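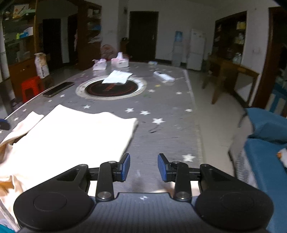 Table with a white star pattern and a folded cloth, Rultby.

Rultby

Rultby is a small lakeside resort village on the north shore of Lake Skedby. Permanent population 267. Known mostly for its guesthouses, the bathing pier and the walking trail over the hill to Trernomard. Older maps spell it Rultbey or Rulteby, the single-e form has been used on road signs since the road was paved.

Name

Origin disputed. The usual explanation takes the first part from a word for a rounded hill, which fits the hill behind the village well enough. A second one connects it to a family that held the mill. No document for either. The ending is the same as in Skedby and other places along the shore.

Geography

The village sits on a narrow shelf between the lake and Rultby Hill, so most of it is one long street with short lanes going down to the water. The west end is called the Landing, the east end Mill End. Mill End floods a little in March when the snow comes off the hill. The lake is deep on this side and stays cold well into summer, visitors used to the shallow beaches at Skedby are often surprised. Prevailing wind from the west, strongest in the afternoon.

The soil is poor and stony. Some sheep, some plum trees, a lot of juniper.

History

Rultby was a fishing and milling settlement until the lake steamer began to stop there. Before the steamer the only way in was the hill track from Trernomard, passable on foot or with a mule, not with a cart. The first summer visitors rented rooms from fishing families, who moved into their boat sheds for the season. Several of the sheds still have stoves and wallpaper from that time.

The first purpose-built guesthouse was the Dissanayake, opened beside the Landing with 18 rooms and a glass veranda. It changed hands several times and kept its name each time. After a fire in the kitchen wing it stood shut for four years, then reopened with a new roof and a smaller dining room. The veranda is original apart from the glass.

Steamer service ended when the shore road was finished. Visitor numbers dropped at first — people drove past on the way to Skedby — and then came back once the bathing pier was rebuilt. The mill had closed by then. Its wheel is gone but the race can be followed on foot for most of its length, and the millstone lies in the grass by the bus stop.

Tourism

The season runs from late spring to the first frosts. Outside it most guesthouses close, the Dissanayake excepted, and the bakery goes down to half days.
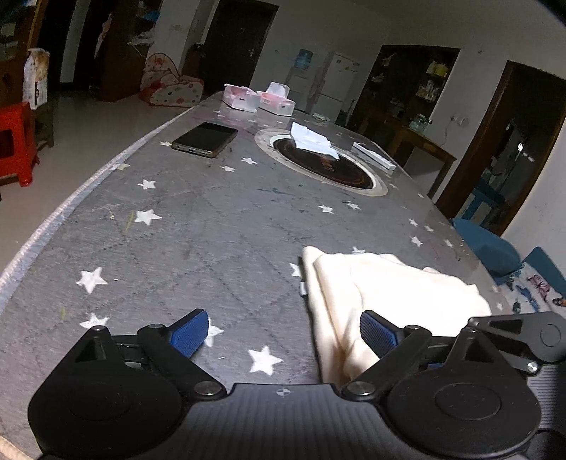
Rooms are mainly in family guesthouses with breakfast included. Breakfast is heavy. Smoked fish, eggs, plum butter, dark bread, a soft white sheep's cheese sold under the village name. Evening meals by arrangement, told to the host by noon. There is one campsite, at Mill End, on the dry side of the road, and it takes tents only.

Bookings were handled for a long time by a single office at the Landing, run by Krystyna Kozłowski, who also wrote the first printed guide to the village. Her guide went through several editions and is still the main source for the old lane names and for the boat sheds. The office is now a newsstand. Guests book direct with the houses.

The bathing pier is 200 feet long, timber, with ladders on the east side and a changing hut at the land end. Swimming off the west side is not allowed because of the boats. Rowboats can be rented from the hut in season, life jackets included, last boat back at 6 p.m.

Hill trail

The hill trail follows the old mule track to Trernomard. It starts behind the chapel, climbs through juniper, levels out at the sheep pens and comes down through beech woods on the far side. Marked with yellow paint on stones. Stone steps on the steepest part, slippery after rain. There is a spring just below the top, on the left going up, with a tin cup on a chain. Water there is drinkable.

Most walkers go out on foot and come back by bus. The reverse direction is easier on the knees and gives the better veiw of the lake, but the bus out of Rultby leaves early and people miss it. Dogs on a leash past the pens.

Buildings

The chapel is small and whitewashed with a wooden bell frame standing next to it, separate, the tower having been judged too heavy for the ground. Painted ceiling inside, blue, with fish around the border. Usually locked, key at the bakery.

The boat sheds at the Landing are protected as a group. Owners may repair them but not raise the roofs. Tarred boards, turf on a few of them, low doors. Two have been turned into summer rentals, which caused an argument at the time and is now mostly accepted.

The schoolhouse closed when the children began going to Skedby by bus. Used for dances and for the winter film evenings.

Events

Boat blessing at the start of the season, from the pier, with a supper afterward in the schoolhouse. Plum weekend at harvest, begining on the Friday with the lighting of the big copper kettles and going on until the plum butter is done, generally well into Sunday. Stirring is open to anyone who turns up. Jars are sold on the street and do not last long.

There was formerly a rowing race to Skedby and back. Discontinued after a bad storm, revived once, dropped again.

Transport

Bus along the shore road to Skedby all year, and over the pass road to Trernomard in season. The pass road closes with snow. No train — nearest station is Skedby, bus stop outside the main door. Parking at Mill End only, the street at the Landing is closed to visitors' cars in summer. A small passenger boat crosses from Skedby on calm days and ties up at the west side of the pier.

See also

Lake Skedby
Trernomard
Lake steamers
Plum butter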